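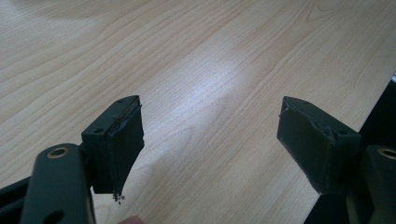

**Figure 3.** Tabletop surface: pale wood grain with reflected glare.

### 3.2 Work surfaces and glare

Surface finish was treated as a separate factor in the study of household table tasks. Light wooden tops were preferred by most participants, yet they gave the least uniform appearance under ceiling lighting. On the top in Figure 3, fine wavy grain runs diagonally, with a few darker streaks, and a whitish patch of reflected light washes out the grain near the middle. Fine specks remain visible within the patch.

Glare was scored on a scale from zero to four by two raters working independently. The full set comprised 1633 views of 66 tabletops, of which 59 were retained after tops with cloths or mats were excluded. Where the raters disagreed, the higher score was kept – a conservative choice, following the procedure of Jaber for the Sulen survey.

Grain direction was recorded relative to the long side of the table. Tops with strong growth-ring patterns were not grouped separately, as the boundary between these and plain tops could not be drawn consistently. No cleaning or polishing was carried out before recording, and participants were asked to leave the lighting at its usual setting. The effect of window light is considered in Section 3.4.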